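Lab visit, Flinmont robotics course, December 13, 2025

Padmavathi Shetty runs the student project, called Latus. The task is tidying a toy kitchen with one arm.

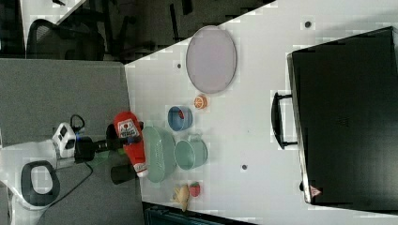 Each student writes one part of the control code. The log held 1,039 attempts in July and holds 1,650 now. Kirsty Lockwood handles grasp planning, and bottles take up most of her time.

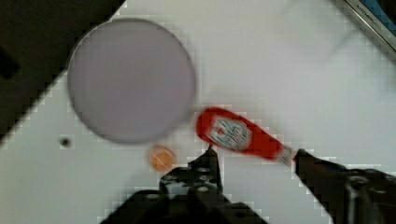

Red bottle between the gripper fingers, wrist camera.

Layouts are changed between runs. Marking is on the code and a written report of 21 pages.

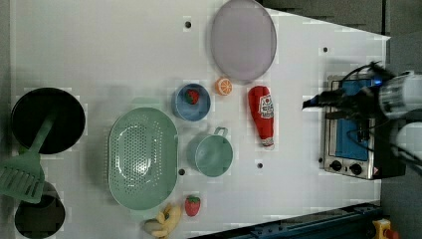
The table from overhead, arm at right.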